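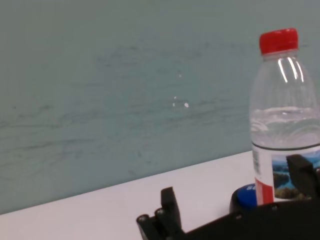

Limon Tabletop Things

README for the object notes and label text, release 3

Limon is a small collection of notes about ordinary things on tables: what each one is, what colour it is, what is printed on it and how the print is turned. It holds 1459 object records. Each record covers one thing as it shows in one picture. The things are the kind that turn up in an office kitchen or on a shared desk, such as water bottles, mugs, jars, tape, boxed tea and novelty buttons.

The notes were written at Trorkesthorpe under the Larus cataloguing project. Benjelloun did the second reading of the label text. Questions about the wording of a record should go to Larus. Questions about a transcription should go to Benjelloun, with the record number in the subject line.

What is in the folder

records.csv — one row per object record
labels.csv — one row per line of printed text
surfaces.csv — tabletops and walls, by setting
colours.txt — the colour words we allow and how to choose between them
changes.txt — what changed between releases
README.txt — this file

All files are UTF-8. Please check that your spreadsheet program opens them that way, or the Chinese text will come up as rubbish. If you use the import menu instead of double-clicking the file, you'll be asked for the encoding and can set it there.

Columns in records.csv

record_no: running number, never reused. If a record is withdrawn its number stays empty.
setting: short name of the table and wall. Matches the same column in surfaces.csv.
kind: one of 12 kinds, listed further down.
material: only where it can be told by eye. "Plastic" is allowed, the type of plastic is not.
main_colour: from colours.txt.
second_colour: from colours.txt, or blank.
closure: cap, lid, cork, none, or not seen.
contents: what can be seen through the walls, if anything.
print_present: yes, no or unsure.
whole: yes if the entire object is in view, part if it isn't.
notes: free text. Spelling has been tidied but the wording is as first written.

Columns in labels.csv

record_no: ties the line back to its object.
line_no: top to bottom as the label would be read upright.
script: Latin, Chinese, digits or mixed.
text: the line as read.
sureness: sure, fair or poor.
turned: upright, sideways, upside down or slanted.
ink and ground: colour of the print and of what it is printed on.

There are 3000 rows in labels.csv. Many are short. A cap stamp, a volume or a single word counts as a line.

Kinds

bottle
jar
mug or cup
carton
box
tin
packet
tape or string
pen or marker
push button
cloth
other

"Push button" was added in release 2. Before that the buttons were filed under "other" with the toys and the desk ornaments, and people kept asking where they were.

Bottles

Bottles make up the largest kind and cause the most argument. A clear bottle takes on the colour of whatever is behind it, and early records had the same sort of plastic down as blue, green and grey. The rule now is that a see-through bottle is "clear" in main_colour whatever the wall is doing, and any tint goes in the notes.

The cap gets its own entry under closure, with its colour in second_colour. For a clear bottle with a bright red screw cap the row reads: bottle, plastic, clear, red, cap. Ridges on the side of the cap may go in the notes. The ring under the cap is part of the bottle and isn't recorded by itself.

For contents we write "part full" where a waterline can be seen below the shoulder, and "full" only where the liquid reaches the neck. If the label hides the level, write "not seen". Please don't guess from the height of the label. Moulded ribs in the plastic bend the light just under the waterline and can look like a second waterline. Take the upper one.

We write "water" as contents only where the label or the bottle makes it plain. Otherwise it is "clear liquid".

Push buttons

A push button has a cap and a base, and they are often different colours. The cap colour goes first. Size isn't recorded.

Printing on the cap goes into labels.csv like any other text, with its punctuation. Capitals are kept as capitals. What the button does when pressed is outside the scope of these notes, and the few records that mentioned sounds or lights have been trimmed.

Surfaces and walls

surfaces.csv has one row per setting. It lists the tabletop colour, whether the surface is smooth or grained, the wall colour, and any marks. Marks are recorded because people matching one picture to another found them more useful than the furniture. The blue-green wall with the white tabletop in front of it is a good case. It has darker scuffs and wavy streaks running across the middle, and a little cluster of white specks with a separate one higher up. The entry reads: wall, blue-green, matt, scuffed, white specks. We don't say what the specks are.

Wall colour words are "blue-green", "grey", "white", "cream" and "brick". "Teal" was dropped after release 1 because half of us used it for a darker colour. It survives in a few notes fields.
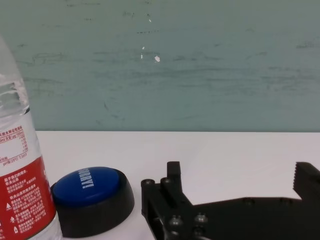
Last changed: 26/02/2022

Reading the labels

Labels were read once by whoever wrote the record and a second time by Benjelloun. Where the two readings differed the second one stands, and the first is kept in the notes. A line that could be seen but not read at all has "unread" in the text column and "poor" under sureness.

Dense labels are treated by section. On the bottle with the red and white label, the white band has a header line in small red Chinese characters, a ruled table with tiny figures, and a line near the bottom edge that reads something like "pH值(25°C) 7.3". That line is marked fair, with script set to mixed. The red section below is packed with short lines of white Chinese characters. Each block of such text gets one row to say it is there, and further rows only for lines that both readers could make out. The three small white icons, one above another, have one row between them with the text column left blank and "icons" in the notes.

No effort has been made to fill in missing words from other bottles of the same make, or from a shop website. If half of a word is round the side of the bottle, half is what we record.

For turned, the button beside that bottle is a plain example. HURRAY! runs vertically, in bold white capitals on blue, so the row says: Latin, HURRAY!, sure, sideways, ink white, ground blue. The object row says push button, blue, black.

"Slanted" is for text more than a little off level but not on its side. The line between the two is a matter of opinion. If you need something firmer, merge slanted and sideways before you use the column.

Colour words

There are few of them on purpose. Red covers everything from tomato to brick, except on walls. White covers off-white for tabletops and labels. A glossy surface with a pale shine along one rim is given the colour of the rest of it, and a highlight is never a second_colour. Black includes very dark grey if the thing is matt.

Spelling is "colour" and "grey" in every file, column names included. A script that looks for "color" will find nothing.

Known problems

The whole column is unreliable for mugs. Some writers put "part" when the handle was hidden and some didn't.

Cloths and packets share a boundary that wasn't drawn well. A folded cloth in a wrapper may be under either.

Two tables with white tops were given a single setting name in release 1. They were separated in release 2, but the notes fields still use the old name here and there.

Full-width and ordinary brackets are mixed in the Chinese rows of labels.csv. Normalise them before you compare strings.

A thing that shows in several pictures has several records, and nothing links them. We tried a linking column and took it out, as the same kind of bottle could easily be two bottles.

Use

The notes may be used and passed on, changed or unchanged, as long as this file goes with them. If you change the label text, say so in changes.txt. Trade marks and package designs belong to their owners.

Please don't use the label text as a source for what is in a product. A figure marked fair is one we may have misread, and the mineral tables in particular were too small for us to be certain of much.

Sending corrections

Send the record number, the column and the new value. One correction per line in a plain text file is best. Corrections received by the end of May go into release 4, and anything later waits for the one after. Release 4 will add a column for the colour of the cap, separate from second_colour, which has been asked for more than anything else.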